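**Two arms, remote control, tape from tray to rack: how many goes before it learns?**

Zultura

I've shown it 91 times. It copies my dithering beautifully. Do I just carry on?

**Osgate**

more data

**Hywel Nicholas**

Bin the runs where you dithered and keep the rest. Move the tape's starting spot between goes, and pause only when you mean it. Mine, both arms driven by hand: 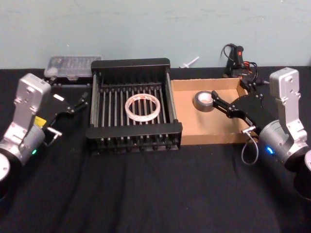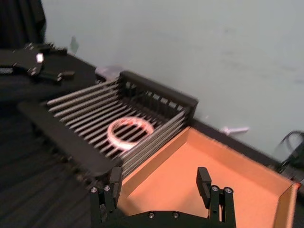
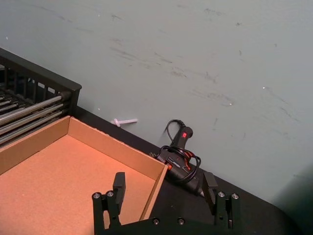
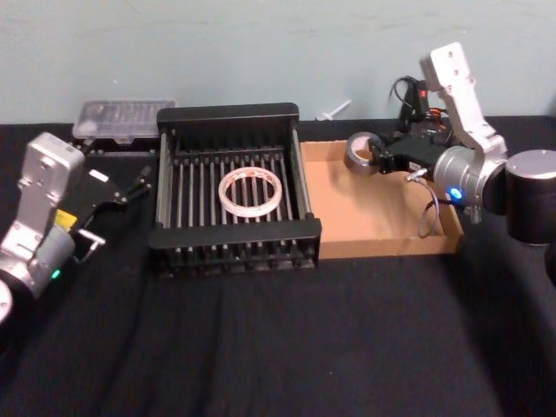 **Cieślak**

Disagree on binning. I kept my fumbles, all 319 runs, and it learnt to recover from them.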